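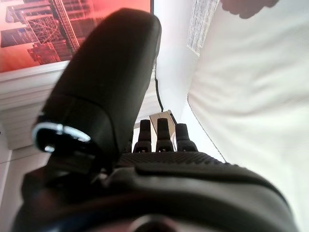 Bright walls and a good deal of orange at Araújo House, Plavbridge, where the picture loan scheme is back after a summer with the doors shut. Framed prints up again, lights on, kettle on. Borrowing starts this month.

The ground floor rooms closed in June when damp got in behind the plaster on the river side. Work took longer than planned. Plasterers found an old chimney opening nobody had drawn on any plan, and that had to be vented before anything could be painted. New lights went in at the same time.

Picture loan is what it sounds like. You pick a framed print, sign for it, take it home and hang it. Three months, then bring it back or ask to keep it another three. Costs £2 a month, free if you are under 25 or have a Plavbridge library card. There are 855 prints in the collection, most of them in the racks upstairs, the rest on the walls for people to see.

Ismael Marinho, who runs the scheme, was up a ladder when we called in and stayed up it for most of the interview.

"The reds went out first every year, so we've bought more reds," he said. "People want something warm over the sofa. I used to argue with them about it. I don't any more."

He has hung the rooms by colour this time. Orange, salmon and red prints together, then greens, then the blue and grey ones in the back, where the light is cooler. Before the closure they were hung by artist, alphabetical, and borrowers complained they had to walk the whole house to find two things that went together.

Some regulars are not keen. One woman, in to return a harbour etching she has had since Febuary, told us she liked the old way because you bumped into things you would never have asked for. She took out another harbour.

What else has changed:

Frames. The heavy old ones with glass are being swapped bit by bit for lighter ones with acrylic. The firm doing it is Okik, from the unit by the bus depot. Mr Marinho says breakages cost the scheme a lot last year, nearly all of them on the way home. Borrowers are asked to bring a blanket or a big towel. Bags are still available at the desk but there are not many.

Hooks. Each print now goes out with a hook and pins in an envelope. Tenants who can't put holes in the wall can ask for a strip hanger, small and medium prints only. Please bring the strips back even if used, the clips can go round again.

Booking. Done on Jorkuvo, the same system the swimming pool uses, so if you have a pool login that will work. It was down on the first morning. Back up by lunch. Reservations made over the summer have been kept, though a handful show the wrong collection slot, and those people should ring the desk before setting off.

Deposits. Gone. You still sign the form.

The lighting got the most talk among visitors. The old bulbs were yellow and made everything look like tea, as one man put it, and prints would arrive home a different colour altogether. Now what you see on the wall should be nearer to what you get. Mr Marinho still tells people to carry a print over to the window before they decide. He also says to measure the wall first. Every week somebody comes back with one that is too wide for the chimney breast.

Upstairs racks are open by appointment only until the new handrail is fitted. No lift as yet. Staff will bring prints down if you give them the number off the listing, a few at a time.

School loans restart after half term. Classes choose a print each and keep it for the year, with a talk thrown in if the teacher wants one. Four primaries in the town signed up last time and the scheme would like the secondary school back as well, which dropped out when its art block moved.

There is also a call for prints. Not originals, no insurance for those. Screenprints, lino, etchings, good posters, framed or unframed, anything up to the size of a card table. Local printmakers get a small fee if their work goes into the collection. Leave your name at the desk and someone will get in touch, don't just leave the picture in the porch.

Open 10am to 4pm, late evening once a week until 7.30pm. Parking behind the house is still full of the builders skip, so use the market square. Entrance is round the side for now, through the green gate.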